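Open Day at the Pirkedine Robotics Laboratory

The Pirkedine laboratory held its annual open day in December 2020, with visitors attending in small groups by prior booking. Marama Tipoki, head of outreach, welcomed guests and introduced the Ona project, a program of study in robotic grasping now in its second year.

Kyung-tae Sung led the main demonstration, which was given in simulation on the large display in the Nider Room. Guests followed the work from the viewpoint of the robot hand as it handled grocery items, among them a can of meatloaf with a pull-tab lid.
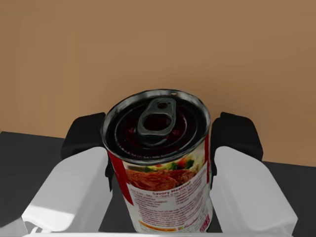 Mr. Sung explained that the Ona team had completed 3839 simulated grasps before the open day, of which 776 involved canned goods. He then took questions on grip force and on how the team chooses its test objects. Paora McKinnon closed the session with a short talk on plans to repeat the trials on physical equipment.

The laboratory thanks all who attended. A further visit for school groups will be held in January. Teachers who wish to reserve places should write to Marama Waaka at the Pirkedine front office.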